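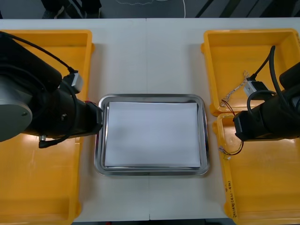
A stainless steel tray lined with white paper, with yellow bins to either side.

PLASTVILLE ADDS SORTING TABLES FOR SMALL PARTS AND CABLES

Fultdale, October – Storage supplier Plastville has opened a sorting area at its Fultdale centre, where repair shops, schools and community workshops can see the company's bin and tray sets laid out for use.

The sets are built on a simple layout. A shallow steel tray goes in the middle of a white table, within reach of deep yellow plastic bins. Small parts and short lengths of wire are sorted at the tray and stored in the bins. Plain paper in the tray makes dropped screws easier to spot and can be changed between jobs.

"People kept telling us their cables ended up in one big drawer," said Anisa Oei, who manages the Fultdale centre. "A bin with a bright colour inside is easier to search, and you can write on the side with a marker."

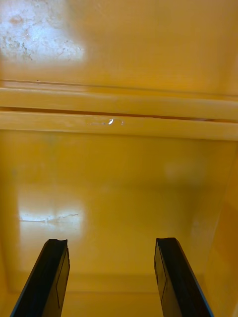 Inside view: the yellow-orange interior has a glossy finish.

The range comes in seven sizes and replaces the older Dogbe line. Plastville will continue to supply lids and labels for Dogbe bins while stock lasts. So far 126 workshops have ordered the new sets – most of them for electronics and bicycle repair.

The Fultdale centre is at 441 Turkby Road and opens at 9 a.m. Groups are asked to book ahead at the front counter.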